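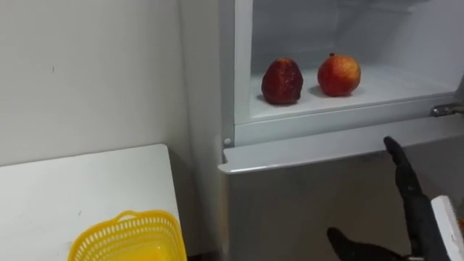 Home Rooms Gallery Notices Contact

Trellero > Gallery > Kitchen corner

Kitchen corner, ground floor

Updated 30/08/2026

The kitchen corner at Trellero in Salem is the smallest part of the building that gets used every day. The whole ground floor suite is 469 square feet, and most of that is desks. What was left over is a stretch of white wall, a table and a white refrigerator. This page shows the corner as it is now and says how we use it. The rest of the building is on the other gallery pages.

We had a budget of 1000 dollars for the corner and did not spend all of it. The refrigerator came secondhand from an apartment on the other side of Salem. The table was already in the building and used to hold the printer. The largest single cost was having the outlet moved, and the next largest was paint. The wall got two coats of Prostex interior white. We still have half a can in the supply closet if anyone needs to touch up a spot.

The upper compartment

Fruit goes in the upper compartment of the refrigerator. Lunches, milk and anything in a box go in the lower part. We tried it the other way for a while and the fruit ended up under other people's lunches and got bruised. With the upper compartment kept for fruit, you open it and you can see what there is.

Fruit is set on the floor of the compartment without a bag. Leave a little space between pieces. Bags hold moisture, and things at the bottom of a bag get forgotten. If you want to keep something that is only for you, put it in the lower part with your name on it, because anything up top is for whoever wants it.

Apples make up most of what we buy. They keep well and they can be eaten at a desk. We usually get the red and yellow kind, whatever variety the store has that week. In October we get them from an orchard stand outside town and there are more of them than the compartment will hold, so the extra ones go out on the table. Bananas stay out of the refrigerator all year.

Pieces that are past their best should be taken out by whoever notices. There is a compost pail under the sink in the back hall. A wrinkled apple is still fine for cooking, and one of the front desks has been known to take them home for sauce.

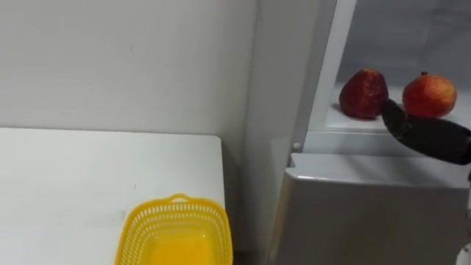

Carrying things is most of the work in this corner. Groceries come in through the side entrance, and it is a long walk past the desks with your arms full. We bought a plastic basket for that, and then a second one that went up to the second floor and stayed there. The yellow one with the curved handle lives on the table next to the refrigerator, near the front corner, where it can be reached while the upper compartment is open. Its rim is a lattice of small openings and the bottom is solid, so it needs to be wiped out after it has held anything damp. Please bring it back empty.

The table

The top is white and shows marks. Most of the gray scuffs are from the printer years and will not come off. We tried a Prostex cleaning paste on one of them and it made a dull patch, so that is not recommended. Warm water and dish soap are enough for food spills. Do not use the green scrubbing pads.

We looked at putting a cover on it. Ultix sells a clear mat that would have fit with a little trimming, but it slid when we tried a sample piece, and the samples also picked up crumbs along the edge. For now the table stays bare. Hot pans should go on the cork trivets, which are kept in the back hall with the mugs.

The gap

There is a narrow gap between the table and the side of the refrigerator. It was left on purpose so the refrigerator has some air and so a broom can get in. Things fall into it. So far we have recovered pens, a spoon, bottle caps and a parking permit. If you drop something in there, use the long-handled broom from the closet and pull it toward you. Please do not move the refrigerator. The floor is uneven on that side and it took two people most of an afternoon to get it level.

Cleaning

The refrigerator is emptied and wiped every eight weeks. A notice goes up beforehand on the board by the entrance. Unlabeled food in the lower part is thrown out at that point. The upper compartment is wiped more often, whenever it is low on fruit, with a damp cloth and nothing else. The front lip collects dust and should be done too.

Around 10 people use the corner on a normal workday. That is as many as it can handle at noon, so if you can eat earlier or later, please do.

Still to do

A hook for the broom. A light over the table. A second shelf in the back hall for mugs, which has been on the list since we moved in. The faint marks on the wall will be painted over when the light goes in, so that the wall only has to be done once.

Contact the front desk | © Trellero, Salem | Back to top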